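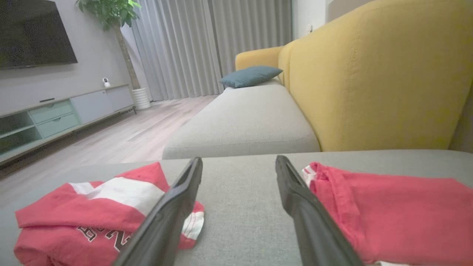

I've been folding other people's laundry for a living long enough to have strong opinions about sofas, and this March I finally get to put them to use. Trilton Wash & Fold, the shop I run in the old mill building in Skilton, is starting a home visit service called Tamihana, and it's for laundry that is already clean. You know the pile I mean! It came out of the dryer fine, it made it as far as the living room, and there it stopped. We come to you, we use whatever soft flat surface you've got, and we fold it. Two red garments on a light gray seat cushion is a pretty good picture of the job: the one with the white stripe and the dark maroon lettering has come down to a rough rectangle, and its neighbor is still bunched along the top and wants another go. Multiply that by a family and you have an evening gone.

**FOR IMMEDIATE RELEASE**

# Trilton Wash & Fold Brings the Folding to Your Sofa

**SKILTON** — My name is Tsutomu Tsuchiya and I own Trilton Wash & Fold. I was told a press release should be written as if somebody else were talking about me, and I tried that, and it sounded like a man reading his own obituary. So you're getting it from me.

Tamihana visits open for booking in March. A visit costs $80, flat, and covers everything in the pile that can be folded, rolled or paired, up to four full baskets. If you've got more than four baskets, call me first and we'll work something out (I'm not going to leave you with half a basket of towels and a bill). The price includes sorting by person and by room, stacking, and carrying the stacks to wherever they live. Putting things inside drawers is up to you. Some people like it done and some people would sooner hand me their bank password, so we ask at the door.

## Where this came from

For years the shop has done the ordinary thing. You bring a bag, we wash it, dry it, fold it, and you pick it up in a nice square parcel with your name on it. It's good business and we're keeping it. But last fall I put a notebook on the counter asking customers what they'd pay to never do again, and the answers were not what I had planned on. Hardly anyone minded washing. The machine does it, one woman wrote, and I drink coffee. Drying, same story. Folding got page after page, several of them in capital letters.

We ran a small trial over the winter with regulars, and word got around. By the end there were over 200 households on the waiting list, which in a town the size of Skilton meant I was getting stopped in the grocery store. So I hired, I made a schedule, and we are doing it properly.

## Why the sofa

I get asked why we don't bring a folding table. We used to! It pinched my thumb twice and it never fit between anybody's coffee table and their television. Meanwhile the sofa was sitting right there at a decent height if you kneel, with a bit of grip to it. A woven seat holds a shirt still while you square up the sides. Leather is slipperier and we put a clean cotton sheet down first. Velvet is lovely, but it will give every black T-shirt in the house a coat of fuzz, so the sheet goes down there too.

A chaise section is a gift. You can run a line of stacks straight down it, one per person, and still have the seat in front of you for working. We move throw pillows to one end and put them back where we found them at the finish. If your dog has the chaise, the dog keeps the chaise and we make do.

## Shirts with lettering, and how I like them

Team shirts, band shirts and anything with a stripe or a name printed on the front make up a big share of what we see, and I've changed my mind about them more than once. My current method:

- Lay the shirt face down and smooth it from the collar toward the hem with the flat of your hand.
- Bring each side in so the edges meet near the middle, with the sleeves folded back on themselves.
- Fold up from the hem, once for a deep drawer or twice for a shallow one.
- Turn it over and check that some part of the lettering or the stripe is showing, enough to tell it from its twin.

That last step matters most in a house with several shirts of the same color. Two reds folded plain side out are going to be unfolded again by a kid looking for the right one at seven in the morning, and then you're back where you started. Leave a letter or two on top and they can grab it and go.

Thick printing doesn't like a hard crease. If the lettering is the raised, rubbery kind, I'll shift the fold an inch up or down to miss it. White trim at a collar or cuff is handy as a guide, by the way — line one trimmed edge up with the other and the whole shirt comes out straighter than you'd think.

And a rough rectangle is fine. I say this to every new hire. The stack only has to stand up and fit the drawer. I once spent so long making a customer's polo shirts perfect that she fell asleep in the armchair, and when she woke up she asked if I was still on the same one. (I was on the second.)

## Booking, and what's Muser?

Bookings go through Muser, the little calendar page we built for the shop. You pick a slot, tell us what sort of surface we'll be working on, and note anything we should know. Useful notes we've had so far include "the blue towels are the good towels," "socks are a lost cause, just bag them," and "my husband does not know I am doing this." All three were respected.

If you don't do online, the phone still works and so does walking in. The counter is open from 8 a.m., and I'm usually at the front until lunch.

A few practical bits:

- Visits are in Skilton and close by. If you're not sure you're close by, ask.
- Everything has to be clean and dry when we arrive. We don't wash at your house.
- We don't iron. I have a long speech about this that I'll spare you.
- Fitted sheets are included, and yes, we can do them.
- Someone from the household needs to be home for the first visit so we can learn whose stuff is whose.
- Odd socks come back to you in a bag. We don't throw out singles, ever.

## About the shop

Trilton Wash & Fold is on the ground floor of the mill on the river side of town. The stone over our door says 1794, and people sometimes ask if that's when we opened. No! The building went up then as a wool mill, and we have only had the ground floor since my aunt talked the landlord into letting her put dryers in what had been a feed store. She ran the place by herself for a long stretch and taught me to fold on a sofa in the back room, a horrible brown thing with a spring that got you in the shin. I took over the lease from her. She still comes in to inspect the towel shelf and she still redoes my hand towels.

The walls are thick, the floor slopes toward the river, and a dropped sock will roll if it's balled up tight enough. I wouldn't trade it.

## Come and try it

Before the first visits go out we're holding an open evening at the shop in March, starting at 6 p.m., and everybody's welcome. I've borrowed a sofa. Bring one thing you have never been able to fold — fitted sheet, hooded bath towel, a kid's snowsuit, that dress with the ties — and we'll work it out together at the front of the shop. There'll be tea and my aunt's sesame cookies, at a safe distance from the clean stuff. Anyone who books a Tamihana visit that evening can pick their slot ahead of the general list.

If you write for a paper or do a local radio show and you'd like to see a visit, please come along. We can set one up with a customer who's happy to have company, though you may be handed a pillowcase. I'm glad to talk on the phone too, and I can go on about towels for as long as you've got space to fill.

**Press contact:** Tsutomu Tsuchiya, owner, Trilton Wash & Fold, the Mill, Skilton. Mornings are best. If I don't pick up, I'm at the dryers and can't hear the phone, so leave a message with the name of your paper or station and I'll call back the same day.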